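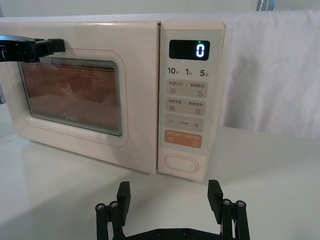 # Pressing flowers that keep their color

I've been pressing flowers since I was a kid with a phone book, and I still get a little jolt every time I lift the paper and find a pansy looking up at me as bright as the morning I picked it. It's a lovely, cheap, slightly addictive thing to do with a garden. Most of what goes wrong is brown petals, and most brown petals come from drying too slowly, so a lot of this page is about getting water out fast.

*Last updated 23 July 2021, with new notes on hydrangeas and storage.*

## What to pick

Flat and thin is easy. Thick and juicy is hard. If you're starting out, go for:

- pansies and violas
- cosmos
- larkspur (take the florets off the stem)
- Queen Anne's lace
- buttercups
- fern tips and any small leaf with a nice outline

Roses, zinnias and peonies can be done, but take them apart and press the petals one by one. Trying to squash a whole peony is how you get a moldy peony.

Pick late in the morning, after the dew is gone and before the heat makes everything flop. Choose flowers that opened that day or the day before. I pick into a shallow box lined with a dish towel and get them under weight within the hour. If life gets in the way, put the stems in water in a cool room, and then blot the petals well before you press them.

White flowers deserve a warning. They bruise where you touch them, and the bruise doesn't show until they're dry! Hold them by the stem or use tweezers.

## The book method

You need a heavy book you don't love, some plain absorbent paper, and patience.

1. Open the book near the back and lay down two sheets of paper.
2. Arrange the flowers face down, none of them touching. Keep things of the same thickness on the same page.
3. Cover with two more sheets and close the book slowly, so nothing slides.
4. Pile more books on top.
5. Change the paper the next day, and again two days later.
6. Leave it alone for 10 days.

Step five is the one people skip, and it makes the biggest difference of anything on this page. The first sheets soak up most of the moisture and then just sit there holding it against the petals. I use blotting paper from Treloar, a stationery store near me that sells it by the big sheet, and I dry it on the radiator and use it over and over. Printer paper works too. Paper towels leave their bumpy pattern on the petals, and you'll see it forever.

Regular paper, by the way, beats parchment or wax paper. You want something thirsty.

## The wooden press

Two boards, four bolts with wing nuts, and layers of cardboard and blotting paper in between. Mine is a Sindik, bought secondhand with somebody's clover still in it, but anyone with a drill can make one in an afternoon. The advantage over a book is even pressure, plus the cardboard lets air in at the sides. I run 20 flowers or so of small stuff per layer if they're violas, fewer if they're cosmos.

Tighten the nuts a little every day for the first five days. The stack shrinks as things dry, and a press that was snug on the first morning will be loose by the third.

## The fast way

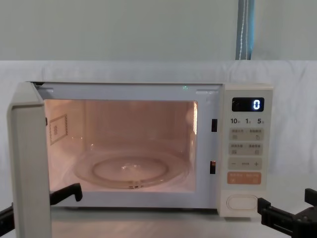 Blue and purple flowers hold their color best when they dry in minutes, and that's where tile pressing comes in. You put the flowers between paper, put the paper between two plain unglazed ceramic tiles, hold it all together with silicone or rubber bands (no metal anywhere), and heat it in the microwave in short bursts. Look at your turntable first. A clear glass one with a raised ring toward the middle, like mine, isn't a dead flat surface, so it's the tiles that have to do the flattening. Make sure the bottom one sits steady before you close the door.

Use a low power setting. Give it 20 seconds, take the tiles out with oven mitts, open them up and let the steam go. Let everything cool for a minute or two, then go again. Thin petals may need only a couple of rounds. Stop while they still feel a tiny bit leathery and finish them overnight in a book - they go from perfect to scorched very quickly, and there's no coming back from scorched.

Always do a test flower. Ovens vary a lot, and so do flowers. My friend Reece Haslam uses the same tiles I do and needs half again as many rounds. Stay in the room while it runs, and if you ever smell toast, stop.

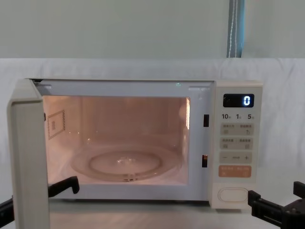
Yellows come through almost any method beautifully. Reds are the heartbreakers, because they like to go maroon and then brown. A fast press helps, and so does picking a shade lighter than the one you want to end up with. Hydrangea florets are wonderful either way! Pick them when the head feels papery, snip each floret off close behind the petals, and expect the blues to turn a soft denim color.

## Knowing when they're done

A finished flower feels like tissue paper and is no cooler than the room when you hold it to your lip. If it droops when you lift it by the edge, put it back. Check the centers especially, since the petals can be crisp while the middle is still damp.

To lift a stuck petal, bend the paper away from the flower. Slide a thin paintbrush under the edge and work inward.

## Storing and using them

Keep them flat in glassine or plain envelopes, in the dark, with the name and month on the outside. I have violas from a May eight years back that are still purple. Add a silica gel packet if your summers are humid.

For cards, use the smallest dots of white craft glue, put on with a toothpick at the center and one or two petal tips. For frames, hang the finished piece out of direct sun. They'll fade a little anyway over the years, and I like the faded ones almost as much.

Leftover broken bits go in a jar. They're great pressed into handmade paper, and kids will happily make a whole garden out of them with a glue stick.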